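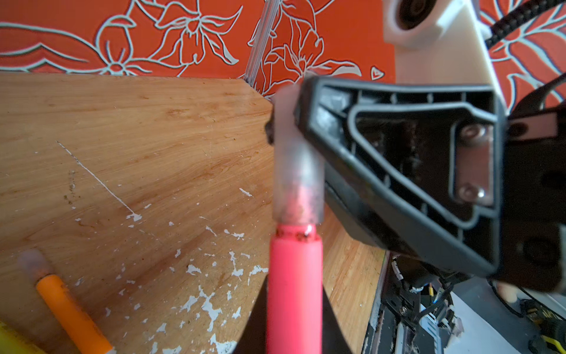
Plernevus Table Bay, Floral Panels

The Plernevus is a three-sided enclosure for a work table, supplied with a wooden top, wall panels, aluminum posts and rails, and two rail baskets. It is meant for drawing, sorting and other small tabletop work. The front is left open.

Tabletop
Light wooden top, 47 inches wide, honey-brown grain running front to back. Clean with a soft damp cloth. Dried paint should be lifted with a plastic scraper. Metal blades scratch the finish, and scratches show pale against the grain. The top is held by screws from underneath and can be turned end for end.

Wall panels
Orange ground with large lily-like flowers and curling leaves in a pale outline. On the back wall the two large blossoms mirror each other across the center. Fit the back panel first, then the sides. Panels are fixed with 16 clips in total. Two spare clips are packed with the hardware.

Posts and rails
The posts stand in the back corners. One rail crosses the back wall a little above mid-height and a second runs along the left wall. Rail height is set at assembly and should be checked with a level before the baskets go on.

Markers
The bay is listed with the Karetti marker set. Caps are translucent and push on. Replacement caps are sold separately and fit all colors in the set. 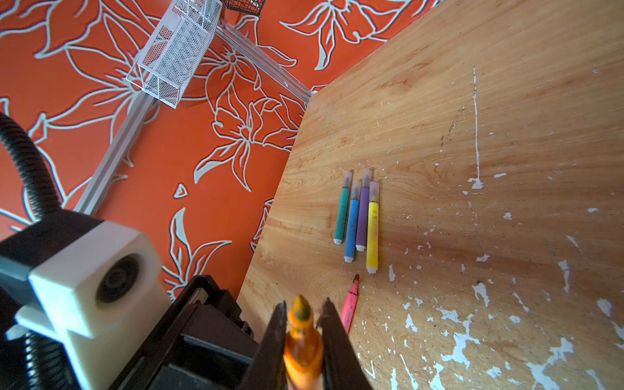

Karetti markers on the Plernevus top. Teal-green, blue, purple and yellow capped; pink uncapped.

Store markers flat with caps fitted. A marker left open for more than four hours may need its tip replaced. Tips are pulled straight out with tweezers; do not twist.

Baskets
White wire mesh, box-shaped, for the left rail. Fine square mesh, suitable for caps, clips and other small parts.
Black wire, long, for the back rail. Coarse grid with thin wire dividers forming separate compartments. Small caps can fall through the grid and should be kept in the white basket.
Maximum load is 4 lb per basket. 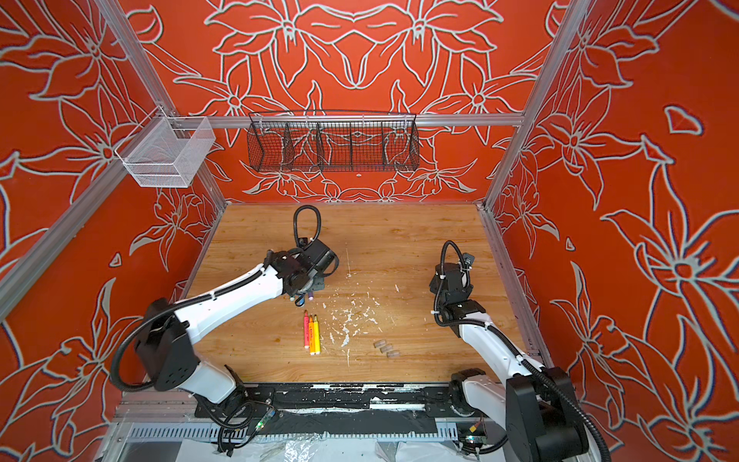 Page last changed: 28/08/2020 (G. Van den Broek)

Changes: basket load added, panel order corrected. The earlier text had the side panels fitted first, which leaves no room for the back clips.

Ordering
Bay, panels and baskets ship together in two cartons. Markers ship separately. Single panels can be ordered by position (left, back, right). Send panel and parts requests to Lieven Van Rooij, and questions about assembly to Jolien Mertens.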